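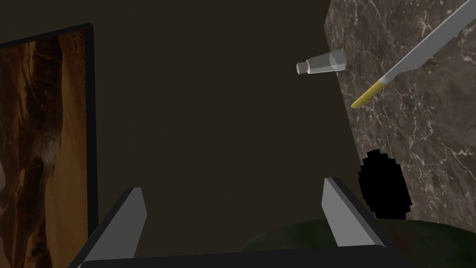
Finishing Gavard, eventually

7/7/20

I finished Gavard on Sunday night, almost 23 hours after starting it if the save file is to be believed. I had meant to write about it in April, when I bought it, but I got stuck in the flooded quarter and put it down for a couple of months.

For anyone who missed it, Gavard is a turn-based tactics game from a small studio called Stutonis. You run a salvage crew working through a city that has been shut up for a generation. You send people into a district, they pick through the buildings, and you try to get them out with whatever they have found before the weather turns. There is fighting but not a lot of it, and most of my losses came from being greedy and staying a turn too long.

The first few hours are slow. The tutorial takes you through each crew role one at a time and won't let you skip any of them, including the cook, whose whole job is to sit at camp and raise morale. I nearly gave up there. Once the map opens out it gets much better. Each district has its own rule to learn. In the market the noise you make carries across rooftops. In the quarter that beat me the water level goes up and down every few turns, so a route in may not be a route out.

What I had been doing wrong was sending a full crew every time. The game lets you take six people and so I took six people. With six you run out of rope, and you spend half the mission shuffling everyone along the same walkway. When I came back to it in June I tried going in with four and cleared the quarter on my second go. I don't think the game tells you this anywhere. There is a line in the help pages about "travelling light" but I had taken that to mean equipment.

The difficulty after that is uneven. The hospital is hard and the two districts after it are quite easy, so by the time I reached the last one I had more supplies than I could carry and a crew who could manage nearly anything. The final mission is long. It is in three parts with no save between them, and I lost the whole of one evening when I forgot about the bridge. I would have liked a checkpoint. I gather some people on the forum feel strongly that there shouldn't be one.

I should say something about the music, which is by Geum-ok Jeon. It is mostly piano and something that sounds like a bowed saw, and there are long stretches where there is no music at all. I had it on through headphones for most of the game and I have since bought the soundtrack. The track that plays when you return to camp is the one I keep going back to. It changes slightly depending on how many of your crew made it, and I didn't notice that until someone mentioned it in the comments on my last post. Thank you for that.

Performance was fine on my machine, which is six years old. Loading got slower towards the end, and I had 2 crashes, both when opening the ledger straight after a mission. The autosave had caught it each time. The ledger itself is a nuisance. It lists every item you have ever brought back, in the order you found it, and by the end mine had 283 entries and no search box. You can sort by weight. I never once wanted to sort by weight.

Controller support is listed as partial and that is a fair description. Moving around the map works well with a stick, but the camp menus are clearly made for a mouse, and there is one confirmation box that I could only close with the keyboard. I played the first half on the sofa and the second half at the desk.

Would I recommend it? If you liked Mamness, yes. It has the same habit of leaving you alone to work things out, and the writing is better. If you found Mamness dull then I doubt this will change your mind, as the pace is much the same and there is even less combat. It is shorter, though, and you can see the ending without doing all the side jobs. I left the lighthouse ones unfinished and don't plan to go back.

There is supposed to be an update later in the year with a new district and some changes to the ledger. I'll probably reinstall it for that.

Next I am going to start Ikeda, which has been sitting in my library since the winter sale. It is a puzzle game and I'm told it takes a weekend, so expect a post about it in the autumn. I also still owe a reply to everyone who wrote in about the old racing wheel. It is still for sale, the pedals do work, and I can post it if you cover the cost. The clamp is missing one screw but it holds well enough on a thick table.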